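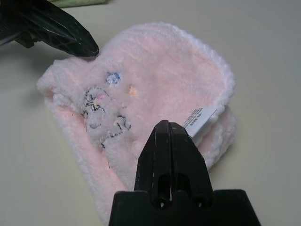
On 03/07/2022 a member of the Lullside list wrote:

> I would leave the loose ends strictly alone. Every time I have snipped
> one on a fuzzy fabric, the stitching next to it has let go in the wash
> and I've ended up with a gap where the outline used to be. If the black
> thread is thin and sketchy to begin with, you haven't got much to lose.
> Put it away as it is, folded once, and don't iron it whatever you do.
>
> As to the box question, I gave up on plastic tubs and I use old pillow
> cases now. Baby things are light and they don't need a fortress. Mine
> went up on the closet shelf in June and I haven't given them a thought.
>
> Also, can someone tell me if Rundo is worth the money for whites? The
> box is tiny.

Previous message Next message Thread Date Search Help

Hi everybody,

I read this over my second coffee and then went straight off and got the whole baby pile out onto the table again, so thank you for that, I had plans for the day! But I think we're talking about two different kinds of loose end, and I'd like to put in a word for dealing with them before anything gets stored.

On the fuzzy pink piece (I call it the hat, and so did you lot last week, so the hat it is) the animal is stitched in thin black thread, just an outline, all curls and loops. I've decided it's a lamb. My sister says bear. There are ends poking up out of the pile in more than one place, and on that pale pink they show up like whiskers. The two little flowers, the blue one and the peachy orange one, don't bother me at all. It's the black I'm fussing over.

So, what I do with ends like that. First I turn the thing inside out and see if there's anything on the back to catch hold of. If there is, I take a blunt tapestry needle - the fattest one in the tin - and push it up through from the wrong side right next to where the end comes out, thread the end through the eye, and pull it back down. It takes a bit of patience when the tail is short. You can put the needle in first and thread it afterward, with only the eye sticking up, and that gives you a bit more to work with. Then I run the tail under a few of the stitches on the back and leave it a little long. I don't knot. Knots on a baby hat sit right against the forehead and they're scratchy.

If the tail is too short even for that, I use a fine crochet hook or one of those snag menders with the rough end. You go in from the back, twist, and draw it down. Very satisfying. I did an entire bib that way once during a phone call.

Where I do agree with you is scissors. I've done the same thing you did! I had a yellow terry robe with a duck on it, and I trimmed the fluff off the duck's foot very tidily, and after one wash it was a duck with one foot. So I won't be snipping the lamb. But leaving the ends out isn't great either, for something that might get worn again, because little fingers go straight for a thread. If it's only going in the keepsake box then fine, leave it, it's your lamb (or bear).

Now, folding. I don't fold the plush things flat if I can help it. That looped stuff, chenille or terry or whatever the right name for it is, takes a crease and then the loops lie down along the line and you get a shiny stripe that never quite fluffs up. With a hat I turn the cuff back the way it's meant to go and put a loose ball of tissue inside. White tissue, the plain kind. I bought a pack of 200 sheets from Gillies when they were clearing out the gift wrap aisle and I'm still on it, it'll see me out. Then the hat sits in the box more or less in its own shape, on top of the flat things, never underneath. Undershirts and sleepers go on the bottom because they don't care. Socks go in the gaps.

If yours has been folded already and has a line across it, steam is your friend. I don't mean the iron, you're dead right about the iron. Hang it in the bathroom while somebody has a long shower, then pat it all over with a dry washcloth, going against the pile, and let it dry standing up over a jar. I've got a big pickle jar that's about the size of a baby's head and it lives in the laundry cupboard for just this. People ask. I've brought back a bonnet that looked like it had been under a mattress.

Washing before storing, since that came up in the June thread and I never got around to answering. Yes, wash everything, even if it looks clean. Milk doesn't show when it goes in the box and then it shows an awful lot when it comes out. I had a whole layer of lovely white undershirts come out with yellow necks, and I'd have sworn in court they were spotless when I packed them. For the plush and the embroidered pieces I put them inside out in a mesh bag, cool water, slow spin, and the black thread only goes in with its own color family until I trust it. I test by pressing a wet white cotton ball on the black and holding it there while I count to 18, which was my grandmother's number and I have no idea where she got it. If the cotton stays clean I go ahead. If it's gray I do the thing by hand, on its own, quickly, and roll it in a towel right away so the wet parts can't sit against each other.

The care labels, oh dear. They're so tiny on baby clothes, and on some of mine the lines are so small I couldn't make them out with a magnifying glass and good light. The one on the hat is a white slip tucked in by the cuff, and I'm treating it as decoration. I don't cut labels off though, not on anything I'm keeping. Some of the grandmothers in the Sududstead sewing circle do, they say it scratches, and I see the point while the baby is wearing it, but you'll want to know the size later on. You really will. I have a drawer of cardigans with no labels and they could be three months or two years, depending how somebody's tension was that winter.

On Rundo, for whoever's wondering, I like it for whites and I would not use it on the hat. I had a little box and it did a good job on the undershirts with the yellow necks (two soaks, overnight each time, and a lot of rinsing), but it took the color down on a pink blanket edge that I'd thrown in without thinking. It went sort of oatmeal. So if there's colored embroidery on it, flowers or anything, keep it out of there. For pale pink fuzzy stuff I just use whatever mild liquid is under the sink and less of it than you'd think, because the loops hang on to the soap and then it dries stiff and you think you've ruined it when it only needs another rinse.

Pillow cases! I've been turning this over and I think I'm half converted. My tubs are the clear ones with the snap lids and I do like seeing what's in there, but I opened one last week and it smelled like a shower curtain. The pillow case breathes, and you can write on a bit of tape and stick it to the hem. My worry is squashing. If you stack them, the poor hats get it. So maybe flat cottons in pillow cases and the plush in a shoe box, lid on, tissue in? There are plenty of shoe boxes in this house. Does anybody line theirs? I've been using an old cotton napkin along the bottom and up the sides, and it makes it look like I know what I'm doing.

One more on threads and then I'll let you go. If a bit of the outline has already come undone, it's not hard to put back. One strand of black, split from ordinary floss, and a back stitch through the base of the fuzz so it sits at the same depth as the old line. Too high and it floats on top like a hair. Wet your finger and smooth the loops apart first so you can see where you're going. If you can find the old holes, use them, but in looped fabric I never can, so I lay a piece of dissolving film on top and draw the line on that. The roll I've got says 1000 cm on the wrapper, and I believe it, because I've been snipping little squares off it forever. Do a test on a scrap if you have one. I keep an old washcloth for practice and it's covered in half animals by now.

I wouldn't try to make it perfect. That sort of drawing is meant to look loose and scribbly, and if you go over the whole thing neatly it'll look like a different animal from a different hat. I fill in what's gone and leave the wobbles.

About the swap table - Lullside is fine for me, either end of the hall. I'll bring the spare tissue and the snag mender and anybody who wants can sit down and have their ends pulled through. I'm not bringing the pickle jar on the bus. If you've got black floss going spare, a soft one and not the shiny kind, I'd be glad of it, mine is down to the tangle at the bottom of the tin. And the person who offered the bag of buttons, the one that said 2000 on the front, yes please, I'd love to go through them even if I only take home a handful for the cardigans.

I'm going to put the kettle on and do the lamb's whiskers this afternoon while the light's good. If anyone has a trick for tails too short for the hook, post it before supper!

Bye for now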